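Flekach says the arms take over tray handling in December

msirko: They told us no jobs go. Same thing they said at Arkby, and nine people left by spring.

rok_r: Those nine quit, Marta. I was there. My back's better for it.
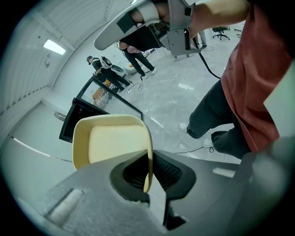

siham_s: Who gets paid for teaching the machines?

msirko: We do, at the regular rate, with nothing extra for it.

rok_r: Still easier than lifting trays all shift.

msirko: Ask me again when they post the new schedule.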